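Moving the planner off the control loop

May 22, 2022

I spent most of this week on the part of Flarkance I had been putting off, the piece that sits between the planner and the joint controllers. For readers who are new, Flarkance is my two-arm control stack. It started as a set of scripts in December and has grown into something I have to maintain properly.

The old layout ran everything in one process. The controller wanted a new joint target at 50 Hz, and the planner was called from the same loop. As long as planning was fast, this was fine. When a sheet of paper or a chess piece blocked the direct path, the planner took longer, the loop missed its slot, and the arms held the last target until it caught up. You could hear it as a small tick in the motors.

I went through the logs from one long session and found 390 missed slots. Nearly all of them came from calls that had to replan around the music stand. Its legs are thin, and the collision model I had drawn for them was much too fine. 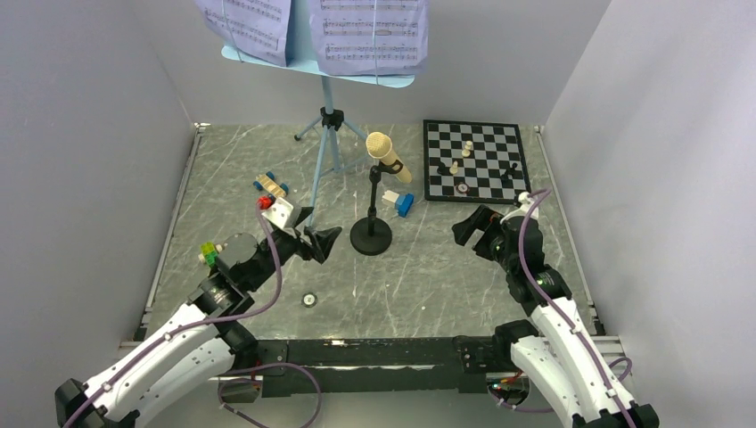 So there are two processes now. The planner writes a short trajectory into a shared buffer, and the controller reads from it and interpolates. If the buffer runs low, the controller slows both arms along the path they already have. It never waits for anything. I also replaced the stand's mesh with four capsules, one for the pole and one for each leg, padded a little. The desk is a flat box.

The capsules helped more than I expected. The full mesh had 2722 triangles, and the checker was going through far too many of them for both arms on every sample.

Paper is a separate problem. The planner treats a held sheet as a rigid plate attached to the gripper, and a real page curls. For now I grow the plate on the side away from the fingers and accept that some good paths get rejected. 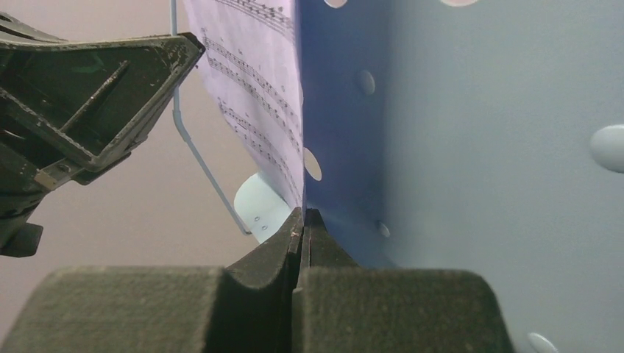

Szymon Jabłońska wrote to say that growing the plate is the wrong fix, and that I should drop the page from the collision model completely and limit the speed whenever one is held. Paper touching the stand does no harm, he said, as long as it touches slowly.

I think he is right about the harm. My worry is the wrist camera, which loses the grasp point when the page folds over. I'll try his version with the speed limit as a config value, and keep the plate behind a flag.

The other change is the handover check. Both arms share the middle of the table, and I used to lock that whole region for one arm at a time. Simple, but slow. Now each arm reserves the volume its buffered trajectory sweeps through, and the other one plans around it. The reservation is released as the controller consumes the buffer – this took me two evenings to get right, mostly because of an off-by-one in the release index.

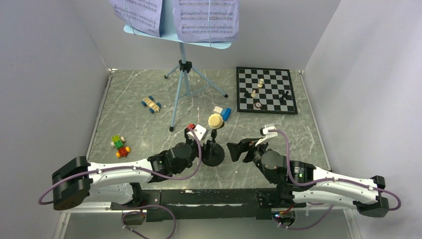
A reader called Brakstead asked under the last post whether reservations can deadlock if both arms want to cross at once. They can. The left arm has priority, and the right one backs up along its own path until the planner finds something. Crude, but it has held up through 1418 simulated crossings with no stall.

Next is logging. The two processes use different clocks at the moment, and lining up their traces by hand is getting old. I'll push the branch once the timestamps agree.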